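15 de agosto de 2025
Redacción del boletín técnico de Virnberg

Nueva versión de la norma interna de puestos de clasificación con mano robótica

Entra en vigor la revisión de la norma interna 1029, que regula la preparación de los puestos de mesa en los que un brazo con mano antropomórfica clasifica objetos por categoría. Se aplica a los laboratorios de Virnberg y Serkard, y sustituye al texto aprobado en marzo. Los puestos de Marchand siguen con la versión anterior hasta que termine el cambio de mesas.

La revisión afecta sobre todo al etiquetado de los destinos. Cada recipiente lleva una etiqueta en papel blanco, escrita a mano o impresa, con el nombre de la categoría en minúsculas y en el idioma de la instrucción que recibe el sistema. Se admite que el recipiente pise parte de la hoja si la palabra sigue siendo identificable para el operador. Cuando la tarea exija que el sistema lea la etiqueta, el texto debe quedar completo a la vista de la cámara en la posición de reposo del brazo. Este requisito figuraba antes como recomendación.

Los recipientes de un mismo puesto serán del mismo modelo y color, de modo que la categoría dependa solo de la etiqueta. Se retiran antes de cada serie los restos que hayan quedado en el fondo. Las cestas de trama abierta siguen permitidas, con la salvedad de que los objetos de menos de 28 mm se reservan para bandejas de fondo cerrado.

En cuanto a los objetos, se mantiene el máximo de 8 por serie. Las piezas de fruta serán artificiales. Ningún objeto se colocará en contacto con otro al inicio, y los rollos de cinta se apoyarán de plano. Las posiciones iniciales se anotan en Clukora antes de habilitar el par en los motores, y cualquier recolocación manual posterior obliga a abrir un registro nuevo.

El apartado de seguridad incorpora dos cambios. El cable exterior del brazo debe revisarse en todo su recorrido, incluido el conector de la muñeca, al comienzo de cada turno. Las intervenciones sobre la mesa se hacen con el brazo en parada; la pausa de software deja de considerarse suficiente. La funda de la mano se sustituye cuando presente cortes o pérdida de agarre, y en todo caso tras más de 1000 ciclos.

Los registros abiertos con la versión de marzo conservan su validez y no es necesario repetir las series. En los nuevos se indicará la revisión de la norma en el campo de observaciones, a la espera de que Clukora incluya uno específico. Las solicitudes de excepción se tramitan por el canal habitual, con el croquis del puesto adjunto.

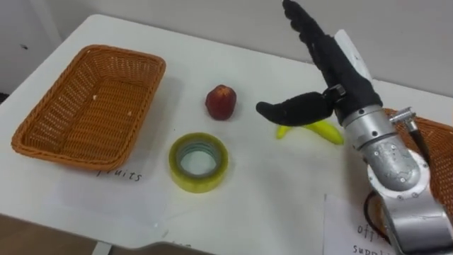
Puesto de clasificación con dos destinos, fruta y material de oficina. La mano, sobre el plátano de juguete.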